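Re: [grippers] Stidovix hand vs. the Paler two-finger

Shahram Talebi wrote:
> The four-finger hand is clearly the better buy. 3,710 cycles
> on the bench with 9 faults. I don't see what is left to compare.

Shahram, bench cycles on a foam block don't tell me much. Who reset the hand after each fault, and did those resets count as cycles? Karla asked the same thing in December and got a chart back.
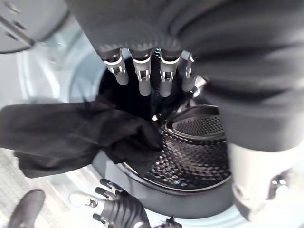 Cloth is where I stop believing the fault count. A controller calls it a fault when a motor stalls, and fabric almost never stalls anything. Take the black garment bunched in the drum under those fingers - a strip of it hangs between two of them, and current readings won't say whether that counts as a grasp. I'd like someone to label it by hand before we quote a number to Brutbridge.

Thanakorn's notes on rigid parts are on the wiki, if you want the other half of the argument.
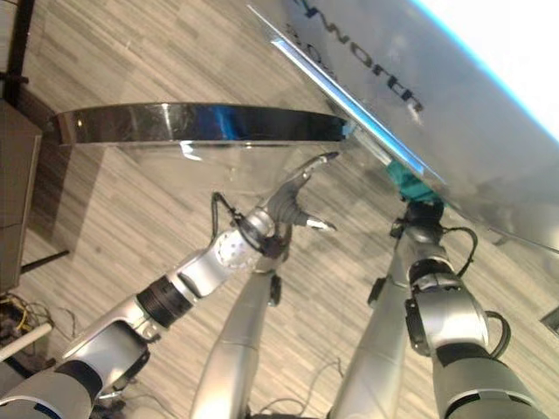

(2 min read)

I read them twice. Clear glass and a shiny panel are fair tests for the cameras, less so for the grip, and the notes mix the two. Could we get separate logs? Same controller, same speed, 400 tries each. Until then I vote we hold the order.

Nayeli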